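Sorting Out the Mixed Basket: Project Report, Semwal Hall Workshop

For my project I wanted to know if a basket of total junk gets sorted better when the boxes are color coded. I picked this because my own desk drawer is a disaster, so I had feelings about it! The boxes are plain wood with a colored top and a round hole in each, set up like a little staircase. I called the set Brinholm, mostly so I had something to write on my log sheets. 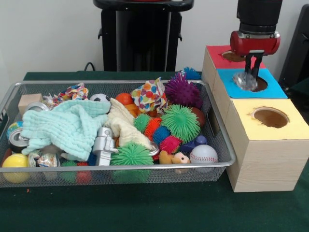
Figure 1. Mesh basket and the three boxes, with a plastic piece at the blue one.

My rule was soft stuff, round stuff, and trash (cans and wrappers). Sounds easy, right? Well, I spent 45 minutes one Saturday just deciding where a globe ball goes. Is it a toy or is it round? Both!
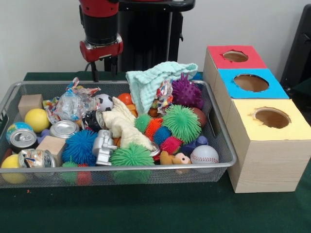 Figure 2. Crushed cans and yellow balls in the same basket.

Crushed cans gave me a second headache. They take up less room, but the flat ones like to hide under everything else, and I kept writing them down late.

Next I made the table layout wider so I could see the whole tray from above (my neck was very grateful).

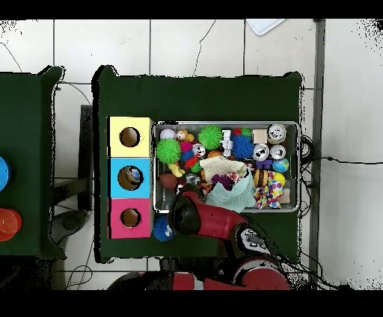
What I Logged

I wrote down 473 moves over 20 rounds. Cloths were the worst, with balls way ahead of them.
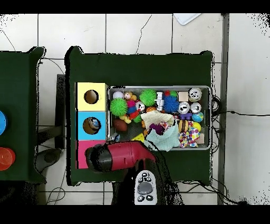 My categories still need work. I'd add a fourth one for pretend food and odd shapes, because the striped toy burger next to the yellow ball fits none of my three rules and I changed my mind about it every round. Next time I'll write the list first and fill the basket second.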